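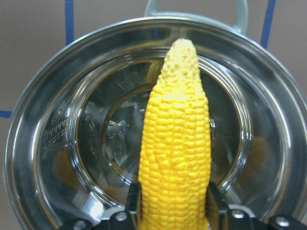 Yellow corn, one ear.

The Itinerary

Sosina Seyoum drew up the visit in February, in a spreadsheet with one row per activity and one column per relative. Three relatives were coming to Ukent: her uncle Nahom Kassa, her aunt Wubit Berhe, and her cousin Kidus Degefa, who was 20 and listed his interests as "none." The budget was $1232, excluding fuel.

Row 1 was the lighthouse at Mamov. The stairs had 101 steps. Sosina had climbed them twice with a stopwatch and entered the slower result, plus a margin for her uncle's knee. Row 2 was lunch. Row 3 was the ferry to Sisay Island, which left on the hour and did not wait.

The relatives arrived on schedule. Each received a printed copy. Wubit folded hers into a small square and put it in her shoe, where the insole had worn through.

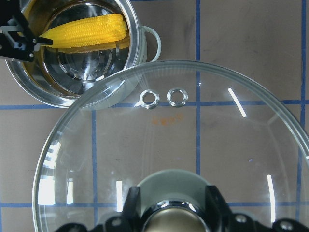
Lunch on the first day was allotted fifty minutes at a boardwalk counter in Mamov. The menu was on the wall and had four items, all corn. Nahom asked for the smallest serving. It would have looked like the picture here, a single cob lying on its side in a shiny steel pot, if the counter had owned a pot that clean. He ate at a rate Sosina had not allowed for. At minute forty he was halfway along the cob and describing a bridge he had once inspected. At minute fifty he was still on the bridge.

They walked to the pier without hurrying. The ferry was already past the breakwater.

Sosina opened the spreadsheet on her phone and began moving rows. The 4:00 boat would leave them no daylight on the island. The glass-bottom tour was full. She deleted Row 3, restored it, and deleted it again. Kidus sat down on a bollard and looked at the water.
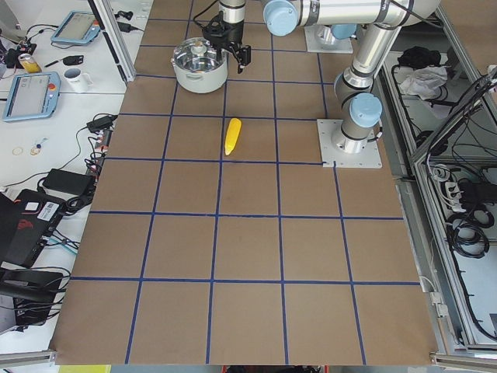 "Does the ticket still work tomorrow?" he asked.

"It works on any sailing until the end of the month," she said.

"Then move it to tomorrow."

"Tomorrow is the aquarium at Naneo."

"I don't like fish," said Wubit. She had taken off the shoe and was reading the itinerary for the first time.

Sosina checked the column for her aunt. The cell for fish was blank. She typed a zero in it, saved the file, and put the phone in her bag. Nahom had reached the part about the rivets. She sat down on the planks next to him and asked what size they were.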